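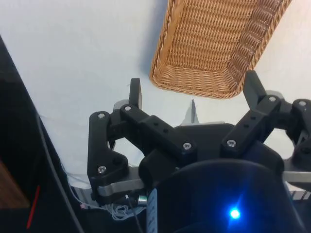
Suche: Beiträge, Personen, Themen … Suchen

Profile > Annelies Verhoeven > Threads > Greifer und gute Praxis

Annelies Verhoeven · 15. September 2025

1/ Ich arbeite seit Januar bei Zornwood mit Greifern am Roboterarm und schreibe bei uns die Arbeitsregeln für den Tischaufbau. Manche haben mich nach den Regeln gefragt. Ich teile sie gern. Deutsch ist nicht meine Muttersprache, bitte verzeihen Sie kleine Fehler.

2/ Zuerst die Normen. Für Industrieroboter ist es ISO 10218, Teil 1 für den Roboter und Teil 2 für die Anwendung. Für die Zusammenarbeit mit Menschen haben wir lange mit ISO/TS 15066 gearbeitet. In der neuen Ausgabe von ISO 10218, die dieses Jahr erschienen ist, steht vieles davon im Haupttext.

3/ Wichtig ist mir dabei ein Punkt: Der Greifer gehört zur Anwendung. Ein Arm kann sehr gute Papiere haben, und mit einem spitzen Finger daran muss man die Beurteilung trotzdem neu machen. Auch der Gegenstand, den er hält, gehört in die Beurteilung.

4/ Bei uns heißt das praktisch: Jeder Wechsel der Finger kommt ins Protokoll, mit Datum und Unterschrift. Auch wenn nur eine Fingerspitze getauscht wird. Am Anfang fanden die Kollegen das übertrieben.

5/ Schrauben. Unsere Finger sind aus schwarzem Kunststoff, die Schrauben aus Metall. Kunststoff gibt mit der Zeit nach. Wir prüfen alle Schrauben nach 8 Betriebsstunden zum ersten Mal und danach alle 200 Stunden. Das sind unsere Hauswerte und keine Werte aus einer Norm. Bitte nicht einfach kopieren!

6/ Und immer mit dem Drehmomentschlüssel. »Handfest« versteht jeder Mensch anders. Ich habe sehr starke Kollegen.

7/ Kabel. Meine ewige Baustelle. Die Regel sagt: Kein loses Kabel im Arbeitsraum des Greifers. Ein dickes Kabel neben dem Tisch sieht man wenigstens. Die dünnen weißen Litzen, die unten am Greifer eine Schlaufe machen, vergisst man leicht, und genau diese bleiben gern am Objekt hängen.

8/ Deshalb fahren wir vor jeder neuen Aufgabe alle Gelenke einmal langsam durch den ganzen Weg, ohne Objekt, und eine Person schaut nur auf die Kabel. Nicht auf den Bildschirm. Diesen Satz habe ich im Dokument fett gedruckt.

9/ Unterlage. Wir legen ein weißes Tuch auf den Tisch. Die Kamera trennt dann den Gegenstand besser vom Hintergrund. Aber ein Tuch macht Falten, und eine Falte wirft Schatten. Meine Regel: Tuch glattziehen vor jeder Serie, Rand befestigen, nichts darunter legen.

10/ Amber Maes hat mir hier widersprochen. Sie meint, ein paar Falten sollen bleiben, weil ein Tisch in der echten Welt auch nicht glatt ist. Wir haben uns geeinigt: Für die Abnahme glatt, für die Versuche darf es leichte Falten geben, aber es muss im Protokoll stehen.

11/ Gegenstände. Jetzt haben wir einen geflochtenen Korb im Satz, flach, rechteckig, hellbraun. Geflecht ist schwierig. Eine Fingerspitze kann zwischen die Streifen geraten, und beim Zurückfahren zieht man alles mit. Regel: zuerst am Rand greifen, nie von oben in den Boden drücken.

12/ Für Geflecht haben wir auch eine eigene Grenze für die Kraft: 20 Newton, dann stoppt das Programm. Der Wert kommt aus unseren eigenen Versuchen mit alten Körben. Nach 32 Griffen wird der Korb auf gebrochene Streifen kontrolliert und, wenn nötig, ersetzt.

13/ Statusanzeige. Eine blaue Leuchte am Handgelenk ist schön, aber blau bedeutet nicht bei jedem Hersteller dasselbe. Am Arbeitsplatz hängt bei uns deshalb ein Blatt: welche Farbe, welcher Zustand, was darf ich tun. Wer hineingreifen will, schaltet vorher sicher ab. Die Farbe allein reicht nicht.

14/ Beschriftung. Wenn man ein Etikett nicht mehr lesen kann, wird es ersetzt. Ich weiß, das klingt nach Kleinigkeit. Ich habe aber schon fast einen Vormittag eine Seriennummer gesucht.

15/ Frage von einem Leser bei Trillcombe: »Gilt das alles auch für kleine Versuchsaufbauten?« Meine Antwort: Die Beurteilung der Risiken ja, immer. Der Umfang darf kleiner sein. Bei uns sind es für einen einfachen Tischaufbau zwei Seiten.

16/ Was noch fehlt: eine gute Regel für die Kamera am Handgelenk. Wie oft neu kalibrieren, und nach welchem Stoß? Im Moment machen wir es nach jedem Fingerwechsel, aber ich bin damit nicht zufrieden. Wenn Sie dafür eine schriftliche Regel haben, würde ich sie sehr gerne lesen.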